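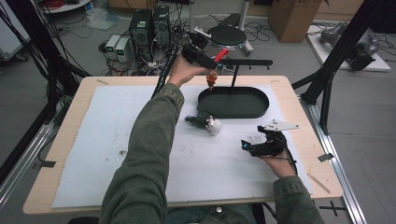
Hand-held grippers in use at the bench, one in each hand.

About us

Giden is a software company. We write the programs that sit between a robot's cameras and its motors: the part that works out what is in front of the arm, the part that decides what to do about it, and the part that carries the movement out without knocking anything over. We do not build arms and we do not sell them. Our customers have usually bought their hardware already and want it to do more than it does now.

The company was started by Ignacio Castellanos, who had spent several years writing motion planners for packing lines and wanted to work on jobs where the objects were not all the same shape. The first office was one room in Tisstead, above a shop that sold blinds. We are still in Tisstead, in a ground floor unit with a concrete ramp and better parking.

What we make

Our main product is Utell, a control and planning package for one or two arms working over a bench. It takes in camera pictures and joint readings, keeps a running estimate of where things are, and sends out position targets. The control loop closes at 30 times a second for the learned part and a good deal faster underneath, where an ordinary controller handles force limits and stops. The two are kept apart on purpose. If the learned part is late with an answer, the lower part slows the arm to a halt and waits for it.

Utell includes a planner for moving between tasks. Small movements close to an object come from a model trained on demonstrations. Larger ones, such as going from one side of the bench to the other, are planned in the usual way against a map of the work cell. People sometimes ask why we don't use the model for everything. We have tried it. On long reaches the planner is easier to check, and when it fails it gives a reason.

Villanueva is our second product and began as an in-house tool. It is for looking after demonstration data. It lines up the recordings from several cameras and grippers against one clock, plays them back side by side, and lets a reviewer trim, label or throw away each one. It will also flag the common faults by itself: a dropped camera picture, a gripper whose tracking has jumped, a recording where the hands never move. We sold it separately for the first time after two customers asked for it in the same month.

How we collect demonstrations

Most of what our models know about handling small objects comes from people doing the job by hand with hand-held grippers. The person picks up, turns and puts down the object with the same sort of fingers a robot would use, and the software records how the gripper moved and how far it opened. No arm is needed while this is going on, so a bench can be set up for a new task in a morning.

The tasks are ordinary ones. Small things are picked off a board and put on a tray, or taken from a tray and put somewhere else. We choose objects with awkward shapes, rounded or lumpy, that roll or fall on their side when they are let go. A square block tells the model very little it could not have guessed.

A typical task needs 900 good demonstrations before we train on it. Harder two-handed tasks have gone to 4000. We would like these numbers to be smaller, and a fair amount of our time goes on making them so. Starting positions are changed between recordings following a printed list, so that the model does not learn one corner of the board and nothing else.

Every recording is watched by someone before it is used. This is slow work, and we have not found a way round it that we trust.

How we work with customers

We start with a visit. We want to see the job being done by the people who do it now, at normal speed, and to hear which parts go wrong. After that we write a short note saying whether we think the job is possible with the equipment the customer has. Some of these notes say no. Thin clear film and tangled cable are the two most common reasons.

If the answer is yes, we collect a first set of demonstrations in Tisstead using sample parts, train a model and run it on our own arms. The customer gets the results as a table, with failures listed by type. Only then do we talk about installing anything. An installation takes 5 working days, the last two of which are spent with the customer's own staff running the system while we watch.

Updates to Utell go out in February and again in the autumn. Old versions are supported until the customer is ready to move, within reason. We keep a copy of every released version with the model files that went with it, so a fault reported on an old system can be repeated here.

The people

We are a small firm and everyone spends time at the bench. The staff who write the perception code also collect demonstrations, and the staff who collect most of the demonstrations have a say in how the grippers and the recording screens are laid out. The large start and stop key in Villanueva came from them, as did the sound it makes when a recording has been saved.

Ignacio still writes planner code and reads every change to the stopping logic. New starters spend their first fortnight collecting and reviewing data before they touch the code.

Visits and jobs

Customers and students are welcome to visit the workshop by arrangement. Please wear flat shoes and let us know beforehand if you need to bring a vehicle up to the door. The kettle is on from 10 in the morning.

We take on one or two people a year. Open posts are listed on the jobs page, with the pay shown. For anything else, use the contact form and pick the subject that comes closest.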